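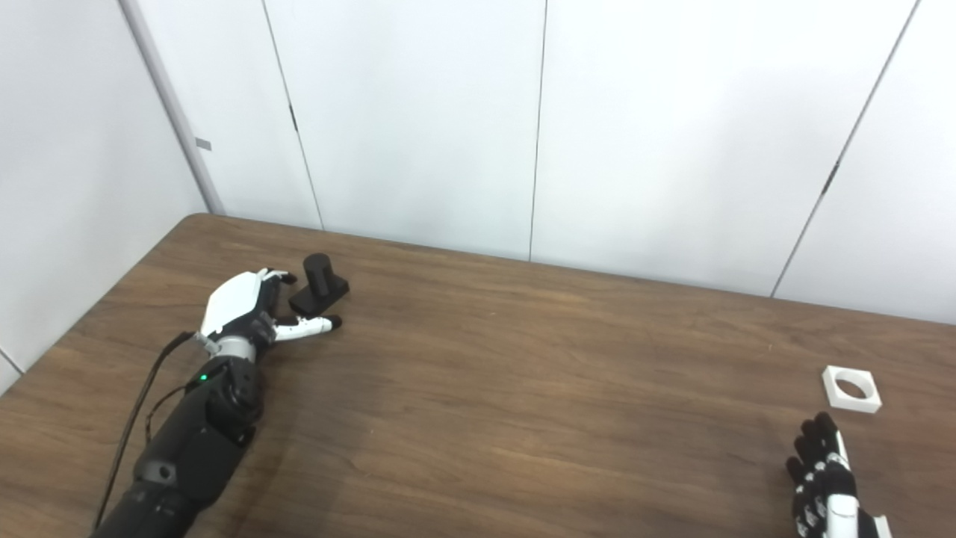 Lists > Grimum Workshop > Members' list > Message

Re: Two hands, one peg, no progress

To: members' list
From: Rawiri Brunton
Date: 21/11/2022

A reply to several of you at once, with the oldest question first so that I can pretend I was getting round to it.

> I was in on open evening and saw you and the two-handed
> machine glaring at each other across the table. Three things.
> Why are you bothering with a peg and a hole when it could
> be doing something useful, like the washing-up? Is the left
> arm meant to have its cable trailing over the table like that?
> And when do the rest of us get the table back? I have a
> chair in bits and it has been in bits since October.

Taking those in the order that suits me.

The peg. It's a black cylinder on a flat base, and the other half of the puzzle is a white block with a round hole through it. A toddler would have it done before you'd finished explaining. The left hand is supposed to pick up the peg, the right hand is supposed to steady the block, and the two are supposed to meet somewhere over the middle without an argument. If it can't manage that I'm not letting it near my plates. The washing-up is on the list, some way below "stop punching the table".

The cable. Yes, I know. It comes off the left arm and goes away to the left across the table top, and on long reaches it drags. I tried clipping it along the forearm and it went tight whenever the wrist turned over, so I let it out again. There is a proper answer with a spring and a pulley, and if anyone has a spring and a pulley I'd be glad of both. Please don't move the cable while the arm is live. Whoever tucked it neatly underneath last month meant well and cost me a wrist calibration.

The table. You can have it back when I've had 12 clean runs on the trot. My best is four. I'm told the chair has been patient.

For those who asked for more detail (both of you), the trouble is nearly all in the left hand. The reach is fine. I drive it in from the side with the index finger out straight, low down and in front of the peg, and the other fingers a bit higher. Then it all closes up. The trouble is the thumb. If it sets off early it nudges the base and the peg skates away over the wood grain, and by then the fingers are closing on where it used to be. If it sets off late you get a very firm grip on nothing at the top and the base swings about underneath.

What helped was slowing the last bit of the approach and delaying the thumb by 115 milliseconds. I'd love to say I worked that out. I got it by typing in numbers until it stopped being rude. Jimgate, which is what I've called the control program, now saves a separate thumb delay for each object, so the peg's setting won't ruin everything else.

I did try a strip of grippy mat under the peg, as Chiba people on the other list swear by it. It works very well, and then the peg won't come off the mat. Back to bare wood.
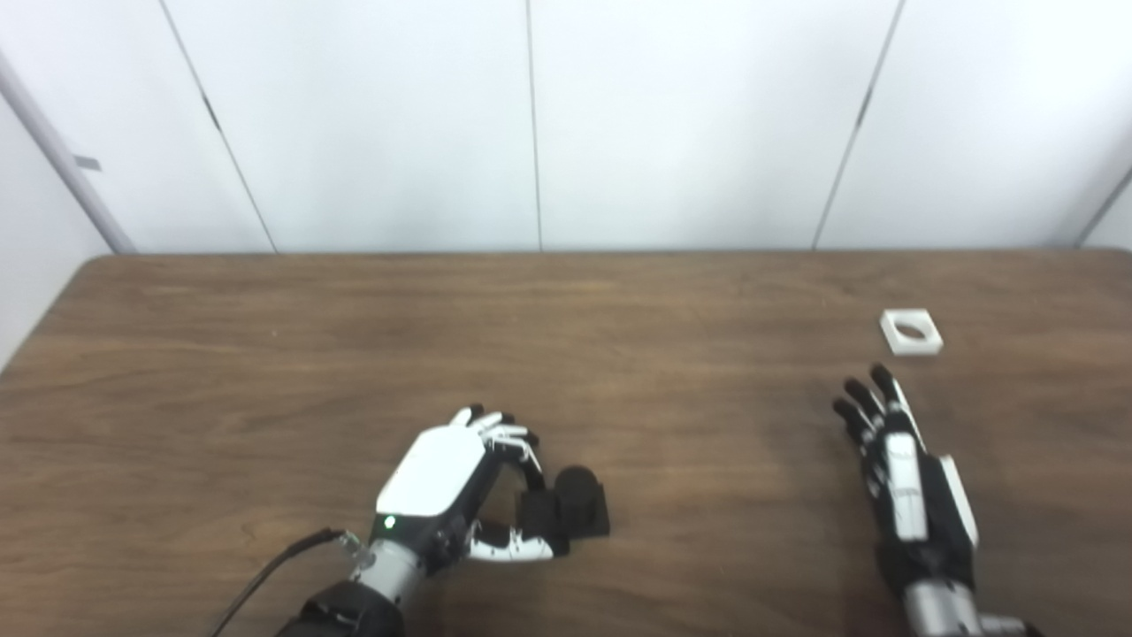
What's next

1. Keep the palm down and bring the curled fingers round the peg from behind, with the thumb coming forward last. I want this to be the only grip it uses for now. The version where it came straight down from above has been retired.

2. Get the right hand to do something. At present it lies there with its fingers spread, waiting for the left to finish, and I've no plan for it beyond holding down the edges of the block. Ideas welcome, especially from anyone who has ever held a thing still while someone else did the hard part.

3. Start the block further back. It's easy when it sits close to the right hand, so I'll be trying it nearer the wall, where the hand has to go and find it.

4. Rewrite the stop routine. If either wrist feels too much load, both arms should freeze. Just now only the offending one does, and the other carries on with its day.

5. Label the spare finger joints in the Rolulier drawer. There are eight, and they look identical until you've fitted the wrong one.

If you want to watch, come along on an evening when I'm in, stand on the far side of the red tape and keep your tea with you. If you want to drive, ask me first and I'll show you the stop button, which is the only control I fully trust.

As for the chair, I can offer you the end bench by the lathe in the meantime. It's a bit narrow – but so is the chair, from what I saw of it.

Rawiri

Grimum Workshop members' list | Contact the list owner | Copyright Grimum Workshop | Back to top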